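Workshop > Finishes > Oils and waxes > Flerkametti Table Oil

Flerkametti Table Oil, clear, 1000 ml
Stock code 3845

A clear oil finish for bare or previously oiled wooden tables, desks and worktops. Sold by the tin only. We stock the clear version and have no plans to stock the tinted ones.

What the maker says and what we think

The tin says "a lifetime of protection". We asked what a lifetime meant and were sent a leaflet with the same words on it in larger type. Our own view is that a kitchen table in daily use will want a fresh coat every year, sooner if you have children or a habit of putting pans down where they shouldn't go. A desk will last longer. A hall table with a bowl of keys on it may last until you are sick of the sight of it.

The tin also says "no skill required". Adaeze Nwankwo, who does most of the finishing in our workshop, put it on too thick the first time and spent the next day scraping it off with an old bank card. She has been oiling furniture for a good part of her working life. Some skill is required. Mostly it is the skill of wiping off far more than feels sensible.

"Resists all household stains" is the claim we trust least. We left tea, red wine, beetroot and a wet flowerpot on a test board overnight. Tea and wine wiped away. The beetroot left a pink shadow that faded over the following weeks and can still be found if you know where to look. The flowerpot left a ring. To be fair to Flerkametti, the same flowerpot left a worse ring on the board we had done with Ulix, and that costs more.

So why do we sell it? It spreads easily, it doesn't turn pale wood the colour of a kipper, and when it gets damaged you can mend the one bad patch without stripping the whole top. That last point is worth more to us than anything printed on the label. Varnish is tougher on the day you finish it and a misery on the day it chips.

Desks and worktables

We get asked more and more for something to put on tables that people work at all day, and most of what is sold as "desk finish" seems to us to be ordinary table oil with a different sticker. Brelley used to offer one. We put it side by side with their standard oil in July and could find no difference in smell, colour, drying or feel, so we sent the rest of it back.

A worktable does get a different kind of wear from a dining table. There is less hot food and more rubbing. Wrists polish the front edge, rubber feet leave grey marks, and anything with a lead on it gets dragged about. Rubber feet are the real nuisance. Some of them soften a fresh oil finish and stick to it, and the mark goes deeper than you'd hope. Keep equipment off until the oil is fully hard, whatever the tin says about "ready to use next morning".
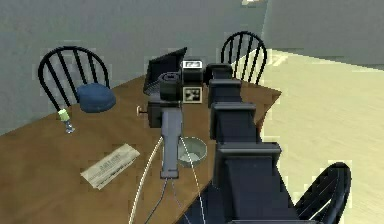
Wooden table with an open laptop and white cables (computer render).

If the front edge of your desk has gone dull where your arms rest, you don't need to redo the lot. Wash it, let it dry, rub it lightly with a fine pad and put on a small amount of oil with a cloth. Feather it out into the good area. It will look too shiny for a few days and then settle down.

How to use it

Stir the tin. Shaking it puts bubbles in, and they end up on your table.

Sand the wood evenly, always along the grain, and get every bit of dust off. A vacuum followed by a barely damp cloth works well. We don't use the sticky dust cloths under this oil because we once had a batch that left streaks, and we never found out whether it was the cloth or us.

Put on a thin coat with a lint-free cloth or a short brush. Leave it for a quarter of an hour, then wipe off everything that hasn't gone in. When you think you have finished wiping, take a clean cloth and do it again.

Let it dry overnight. The tin says 4 hours between coats. We have managed that once, in a heatwave, with the doors open. In a normal British house, wait until the next day, and if it still feels tacky wait another.

Three coats are enough for a table. The leaflet suggests more for "premium results". We tried it and could see no gain apart from the extra oil we had used up.

Oily rags can catch fire by themselves if you screw them up and leave them in a bin. We are doubtful about plenty on this page, but not about this. Lay them out flat outdoors to dry, or soak them in water, before you throw them away.

Where we wouldn't use it

Not over varnish. It will sit on top and stay sticky, and you will write to us about it. If you aren't sure what is on your table, put a drop of water and a drop of oil somewhere out of sight. If neither goes in after ten minutes, there is probably varnish or lacquer there, and that has to come off first.

We wouldn't use it outdoors either. The leaflet has a paragraph about garden tables. We gave a garden bench the full treatment and by the end of the winter it looked like a bench that had been left out all winter.

Floors: no. There are harder oils made for them.

Chopping boards are a maybe. The maker says it is food safe once fully hardened and we have no reason to doubt it, but a board gets washed so often that you would be forever topping it up. Plain mineral oil is cheaper and does the job.

How far does a tin go?

Further than you expect on a smooth hardwood, and not as far on soft or thirsty wood. The coverage figure on the label appears to have been worked out on something close to glass. Ours did a large dining table with all its coats and there was a fair amount left over. Old pine drinks it.

Once opened, the oil starts to skin over. Press the lid down firmly and store the tin somewhere cool. If a skin has formed, cut round it, lift it out and strain what is left through an old pair of tights. If it has gone to jelly, it's finished.

What customers have told us

Abilio Vallejo bought a tin for a beech desk and says it went on well but smelled for longer than he had been led to believe. We agree. The word on the label is "odour-free", and it isn't. The smell is a bit like putty, and it hangs about for a week with the windows open and longer with them shut.

Several people have asked whether it is the same stuff as Mateos table oil. The tins are the same shape and the instructions have the same spelling mistake in them. Draw your own conclusions. We asked both firms and neither gave us a straight reply. If you find Mateos cheaper, we would think it worth a try on a spare bit of wood.

One customer wrote to say it had changed her life. We were pleased for her and asked what kind of table it was, but she didn't write back.

Before you order

Have you got a test piece? An offcut is best, or the underside of the top. Clear oil still darkens wood a little, to much the same shade as when you wet it. If you dislike how your table looks when wiped with a damp cloth, you will dislike this as well.

We take back unopened tins. We can't take back opened ones, even if only a spoonful has gone. Delivery is by road only and takes a few days longer than a normal parcel.

Page last checked 2018-10-15

Contact us | Copyright, all rights reserved | Back to top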